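Dunivero Play Kitchen Tabletop Set

Sold by Geltdale Play Supply, Cotbridge
Catalog no. 600-38
Category: Pretend play > Kitchens and food

We don't write glowing copy for play food. Most of it is overpriced, half of it gets lost under a couch, and the box always shows more than a child will use. We kept the Dunivero set in the catalog this October after going back and forth on it, and this page is meant to tell you what you get and what we think of it, including the parts we don't like.

The maker's leaflet calls it "a complete kitchen experience." It is a tabletop set: some cookware, some dishes, a few pieces of food and a small oven. There is no sink and no stand. You put it on a table you already own, and the table had better be a decent size, because the oven takes up one end of it and the colander wants the middle. 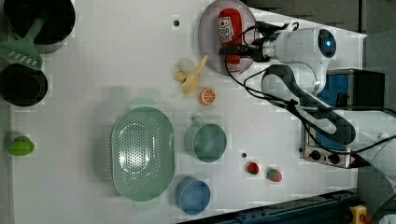 Cookware first. The black pot with the gray rim is the piece we have the fewest complaints about. It is big enough that a whole banana goes in, and children do like putting whole bananas in pots. The slotted spatula is mint green and longer than we expected, so it sticks out of every storage bin we tried. If you buy the Baptiste drawer unit to go with this set (see related items), measure first. Ours went in at an angle and only at an angle.

The colander is large, oval and full of holes. The leaflet says it "encourages sorting skills." Maybe. What we noticed is that it makes a good place to dump everything at cleanup time, and we would rather have that on the box.

Two cups come with it, one in a green shade and one blue, each with a handle. The leaflet describes them as measuring cups. There are no lessons included about measuring and we wouldn't buy the set for that purpose.

Now the food. The banana shows its peel opened up, and it looks good doing it. The orange is a slice and only a slice, so anyone hoping for a fruit bowl will be short. The strawberries don't match each other, and one has its green leaves while the other is plain red. We asked Dunivero about that and were told it is "for variety." The little green piece has been called a pepper and a lime by different people in our own warehouse, and the packing list just says "vegetable, green."

The ketchup bottle is the favorite. Red, with a white label, and it lies flat on the round plate with room to spare in one direction and none in the other. It is also the piece most often asked for as a replacement, and Dunivero does not sell it alone. We think that is a poor decision and have told them so.

The toaster oven is where the price goes. It has a steel-look body, two black knobs, a door you can see through and a blue interior. In our opinion it is the only part of the set that justifies paying more than bargain-bin money. It is also the part that makes us doubt the age label, which says 2 and up. We list it as 3 and up and we'd ask you to stay nearby the first few times.

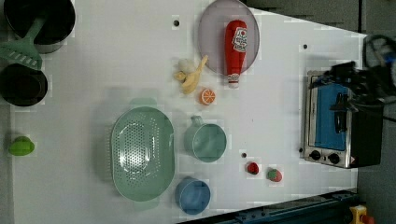
Can I buy the food and cookware without the oven?
Not from us. Dunivero ships it as one boxed set. Geltdale asked for a smaller version and was turned down. If you already have a play oven you like, we would look at the loose food in our Baptiste range before paying for a second one.

Care
Wipe with a damp cloth. The leaflet says the cups, plate and colander can go in the dishwasher on the top rack. We haven't tested that past 20 washes and make no promise beyond it. Keep the oven out of water entirely.

Storage
Comes in a printed carton with a cardboard insert. The insert tears the second time you use it. Get a bin.

What we'd change
Sell the ketchup separately. Add the other half of the orange. Drop the word "complete."

Price and delivery
Set: $123
Shipping from Cotbridge is free on this item. Pickup at the Cotbridge counter is open until 5 p.m.

Returns
38 days, in the carton, with every piece. We check against the packing list, and a missing strawberry does count. Sets returned without the oven are not accepted.

Related items
Baptiste drawer unit, narrow
Baptiste loose play food, mixed bag
Geltdale storage bin with lid, large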